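Pevano integrated amp -- hum through the phono input only

Forum: Amplifiers and Sources
Replies: 8

tannerj
I picked up a used Pevano integrated in July and have been running it from a streamer and a CD player with no trouble. Last week I hooked up my turntable for the first time and there is a steady hum, low pitched, that gets louder with the volume knob. Line inputs are dead quiet at the same setting. Cartridge is a moving magnet, the table has its own ground wire, and the wire is on the ground post. I paid 497 for the amp, so I don't want to spend the same again on a separate phono stage unless I have to. What should I check first?

oldbelt_drive
Check the ground post itself. On the Pevano the post is plated and the nut can feel tight when it is only bearing on the washer. Take the wire off, clean the spade, put it back under the washer.

Then try it with the ground wire off completely. If the hum gets much louder, the ground is doing its job and you should look elsewhere. If nothing changes, the wire is broken somewhere.

mkellerman
Where is the turntable sitting? If it's right next to or on top of the amp, the cartridge is picking up the transformer. Move the table as far as the cables let you and listen while you do it. That's a two minute test and costs nothing.

tannerj
Table is on the same rack, one shelf above the amp. I cleaned the spade and tightened it down. No difference. With the wire off the hum is a lot louder, so I guess the wire is fine.

Moving the table is harder than it sounds. The cables are three feet long and they're hard wired to the table.

Liis Kairys
I had the same amp for five years. The phono board is on the left side looking from the front and the transformer is on the right, so the board is not usually the problem. Mine hummed when the turntable was above the transformer and was fine when I slid it to the other end of the shelf. Slide yours left as far as it goes and see. 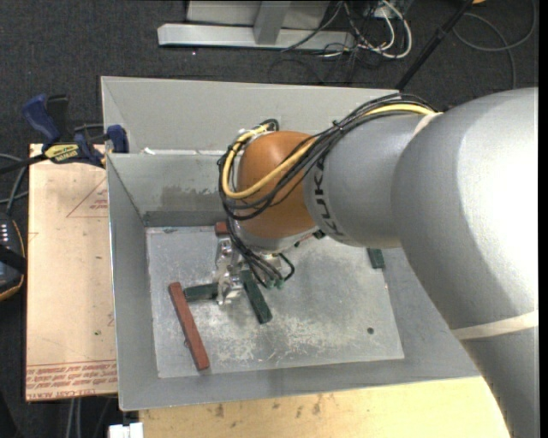 Reply #6
flatresponse
I'll disagree with most of this. The built-in phono stage in that amp is an afterthought. You can chase grounds for a month and it will still be noisier than a decent outboard box. I replaced mine with a Flusirport and the hum was gone the same night. Sell the idea of using the internal one and move on.

oldbelt_drive
He hasn't ruled out placement yet. Telling a man to buy a box before he has moved the turntable a foot is bad advice. Your Flusirport also came with its own cables and sat on a different shelf, if I remember your thread, so you changed three things at once.

flatresponse
Fair enough on the cables. I still think the noise floor on the internal stage is high. I had mine on the bench at Baranauskienė when it was in for a volume pot, and the tech told me the same thing. I don't have the printout any more.

Zerrin Gündoğdu
High noise floor is hiss. He is describing hum. They are different problems and an outboard stage on the same shelf can hum just as much if the cartridge is the thing picking it up.

tannerj, one test. Turn the volume up to where you hear the hum, leave the stylus guard on, and lift the arm by hand from its rest toward the middle of the platter. If the level changes as the arm moves, it's the cartridge picking up a field. If it stays the same all the way across, look at the cables and the ground. Keep the platter motor off for the first pass, then do it again with the motor on.

tannerj
Did it tonight. Motor off, the hum drops by about half as the arm goes toward the left side of the platter. Motor on makes no difference that I can hear. Then I slid the table left until one foot was almost off the shelf, and it's down to where I only hear it with my ear near the speaker.

So it's placement. I've ordered a wall shelf from Clustodell and will put the table on that, to the left of the rack. The cables should just reach.

mkellerman
Good. Check your studs before you drill -- those brackets have fixed spacing and mine didn't line up. I had to put a board behind it.

flatresponse
Glad it's sorted. I'd still try an outboard stage some day, even a borrowed one.

tannerj
Maybe. Shelf first.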